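손목 카메라만으로 빈 피킹을 학습할 때, 통 안쪽에서 깊이감을 잃는 문제
로봇 학습 > 모방학습 > 조작

Sipho Rampersad

확산 기반 행동복제 정책으로 빈 피킹을 재현하고 있습니다. 관측은 손목 카메라 RGB 한 대와 관절 각도뿐이고 외부 카메라는 쓰지 않습니다. 시연은 텔레오퍼레이션으로 수집했고, 행동은 엔드이펙터의 상대 변위로 예측합니다.

통 위쪽에서 물체로 접근하는 구간은 안정적입니다. 문제는 물체를 놓치거나 통이 비었을 때입니다. 그리퍼가 벽 쪽으로 계속 내려가다가 힘 임계값에 걸려 정지합니다. 평가 36회 중 11회가 이 유형의 실패였고, 나머지 실패는 파지 불량이라 원인이 분명합니다.
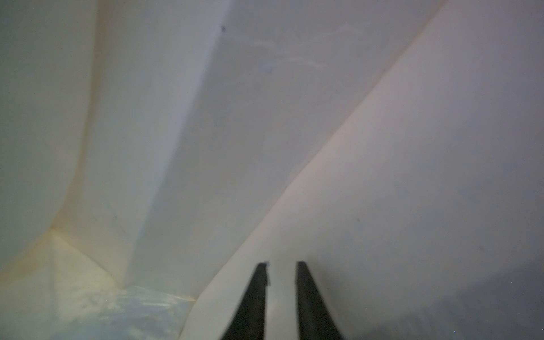
정책이 이 구간에서 무엇을 근거로 하강량을 정하는지 확인하려고 인코더 마지막 층의 활성 맵을 뽑아 봤습니다. 활성의 대부분이 핑거 윤곽과 그 주변에 몰려 있고, 벽면에는 거의 반응이 없습니다. 흰 플라스틱 벽이 시야를 거의 다 채우는데, 단서라고 할 만한 것은 면이 만나는 모서리 선과 오른쪽 핑거 주변에 퍼진 흐릿한 그림자, 위쪽의 옅은 긁힌 자국 정도입니다. 사람이 봐도 벽까지의 거리를 말하기 어렵습니다.

시도해 본 것은 다음과 같습니다.
- 밝기와 대비 증강 강화: 변화 없음
- 무작위 크롭 비율 확대: 접근 구간 성능이 떨어져서 되돌림
- 관측 이력을 2프레임으로 늘림: 정지 횟수는 줄었으나 동작이 머뭇거림

통을 무늬 있는 것으로 바꾸면 해결될 것 같지만 Vieira 셀과 조건을 맞춰야 해서 바꿀 수 없습니다. 깊이 센서를 추가하지 않고 개선할 방법이 있을까요?

Petronella Nel
채택됨

시각 쪽보다 데이터 분포를 먼저 확인하십시오. 증상만 보면 전형적인 공변량 이동입니다. 시연자는 통이 비면 내려가지 않으므로, 핑거가 열린 채 벽만 보이는 관측이 학습 데이터에 거의 없을 것입니다. 정책은 그 상태에서 가장 가까운 시연, 즉 물체를 향해 하강하는 동작을 출력합니다.

저희가 Zusdale 라인에서 쓴 절차를 적습니다.

먼저 에피소드를 그리퍼 개폐 상태와 엔드이펙터 높이로 나누어 히스토그램을 그립니다. 통 테두리 아래이면서 그리퍼가 열려 있고 다음 행동이 상승인 표본의 비율을 보십시오. 이 칸이 비어 있으면 증강으로는 메울 수 없습니다.

다음으로 복구 시연을 따로 수집합니다. 벽 근처의 임의 자세에서 시작해 위로 빠져나온 뒤 재탐색하는 짧은 에피소드면 됩니다. 시작 자세를 만드는 구간은 반드시 잘라내야 합니다. 그대로 두면 벽으로 다가가는 동작까지 학습합니다. 통 안의 네 모서리와 각 벽면을 고르게 포함하고, 학습 시에는 복구 에피소드의 샘플링 가중치를 따로 두십시오.

마지막으로 관절 각도 외에 베이스 좌표계 기준 엔드이펙터 위치를 관측에 넣어 보십시오. 통 위치가 고정이라면 영상에서 얻지 못하는 거리 정보를 이것으로 상당 부분 대신할 수 있습니다. 다만 통이 움직이는 조건에서는 오히려 과적합의 원인이 됩니다.

이력 프레임을 늘렸을 때 머뭇거리는 현상은 시연의 정지 구간을 모방한 결과일 가능성이 높습니다. 속도가 0에 가까운 구간을 제거한 뒤 다시 비교해 보기 바랍니다.

Kagiso Mokgethi

조명 바꿔 보세요. 저희는 측면광으로 바꾸고 그림자가 진해지니까 좀 나아졌습니다. 수치는 안 재 봤습니다.

Reshma Mokoena

위의 복구 시연 방식에 동의하지만 활성 맵 해석은 조심해야 합니다. 핑거는 손목 카메라에서 거의 같은 위치에 나타나고 윤곽의 대비도 커서, 행동과 무관하게 활성이 높게 나옵니다. 이것만으로는 정책이 벽을 보지 않는다고 결론 낼 수 없습니다.

대신 가림 실험을 권합니다. 모서리 선이 지나는 영역을 주변 밝기로 덮고 예측 변위의 변화를 재십시오. 같은 크기의 패치를 평탄한 벽면에도 덮어서 대조군으로 씁니다. 두 조건의 차이가 없으면 인코더가 모서리를 쓰지 않는 것이고, 차이가 있는데도 하강한다면 Petronella Nel 님의 설명대로 데이터 문제입니다.

인코더가 2019년 이전 분류용 가중치로 고정되어 있다면 미세조정 여부도 같이 확인하십시오. 고정 상태에서는 이런 저대비 입력의 특징 벡터가 서로 거의 구분되지 않는 경우가 있습니다.

댓글

Sipho Rampersad: 히스토그램을 그려 보니 말씀하신 칸에 해당하는 표본이 전혀 없었습니다. 인코더는 미세조정 중입니다. 복구 시연에서 벽에 접촉한 상태도 시작 자세로 포함해야 합니까?

Petronella Nel: 가벼운 접촉까지는 포함하십시오. 힘 임계값을 넘는 자세는 제외하고 그 영역은 제어기에 맡기는 편이 낫습니다.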